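Campus Visits
By Nazanin Jafarzadeh
May

The Josolero open day promised "a working look at how we teach." I paid 25 for the bus and lunch ticket and went in with my doubts packed. Welell, the outfit running the tours, put 38 of us through the welcome talk, then sent us to the lecture hall.

I had come to see whether the front desk was set up for real use or for visitors. Booklets, markers, a notepad, a desk organizer with a little dial on it. Fine.

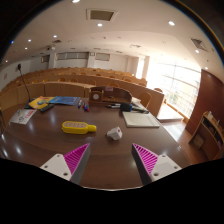

Our guide, a cheerful man named Hunt, told us every lecturer starts the day with the same supplies. I asked who restocks them and got a long answer about values. The brochure says the hall was refitted for comfort – my knees disagreed by the second talk.

I will give them the desk itself, a handsome glossy thing, and the tiered seats, which at least mean the back row has a chance. Whether the gooseneck microphone carries up there I can't say. Hunt spoke without it.

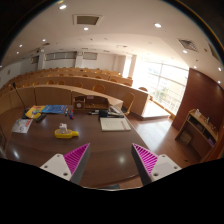 Gostevholm, May

The second stop was shorter and better. No slides, a decent soup, and a student who admitted the library closes too early. I'd go back for her. The bus left at 2 and I was on it.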